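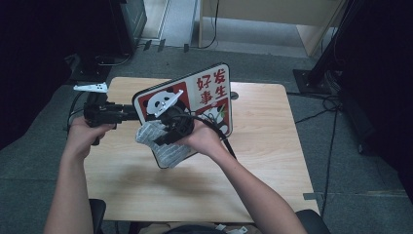

What we're buying this fall (and what can wait)

I finally sat down with Faizal Osman and went through the equipment wish list line by line, and it took us most of an afternoon and far too much coffee. Thank you to everyone who sent in requests! There were more of them than I expected, and a few made me laugh out loud (Hernán, we are not getting a second espresso machine out of the gripper budget).

The big item is more hand-held grippers. Right now we own one pair, and the sign-up sheet for it is full almost every day. People have been using it for all kinds of two-handed work, like handling the red panda-print board with the gray cloth, and cloth is where I hear the most wishes. Aisyah Chin would love softer fingertips for it, and she made a good case, so we asked for prices on those too.

Salbridge quoted us $1,197 for a second pair, brackets included. Bernetitz came in a little lower but wants us to buy the mounts separately, and by the time you add those plus shipping you're paying more. I'm leaning toward Salbridge. Fitriani Ginting still has a few questions for them about the warranty, so no order has gone out yet.

We're also setting aside $500 for small stuff: spare cables, fingertips, cable ties, tape, a decent storage case. I know that sounds like a lot for bits and pieces, but the small stuff is what ate our budget back in June, when I had to go begging for money to replace connectors. I'd like to skip that this time!

Waiting until next year: the new work table (I know, I know) and the Navis software upgrade. Intan Setiawan says we can get by on the version we have, and I'm happy to take her word for it.

One favor before we order. If your project needs its own fingertips or a longer cable, please tell me which and how many by September 2, 2020. An email is fine, or stop by my desk. Hernán has already asked for 7 cables and I've put him down for 5, so come prepared to haggle.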